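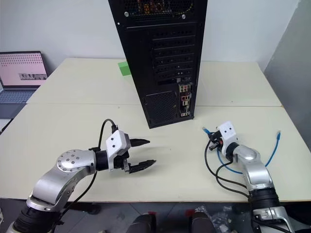
Places > Coasts > Beaches > Tollau Beach

Tollau Beach is a sand and shingle beach on the south side of Samgate Bay. It is 1,334 yards long and is divided by a stone breakwater into a wide northern section and a narrower southern one, known locally as Begum Sands.

Rip currents form beside the breakwater on a falling tide. The strongest runs along its northern face and can carry swimmers almost 300 yards from shore. Swimming is banned within 40 yards of the stones, and the limit is marked by yellow posts.

Lifeguards patrol the northern section from May to September, between 10 a.m. and 6 p.m. Begum Sands has no patrol. Rescue boats are launched from the slipway at Tritaldale, at the mouth of the river.

The beach loses sand in most winters and regains part of it by June. A survey of the bay recorded 31 separate scour holes near the breakwater, several of them deep enough to be a hazard to waders at low water. The holes shift after storms and are not marked on charts.

Related articles
Samgate Bay
Tritaldale slipway
Rip current
Breakwater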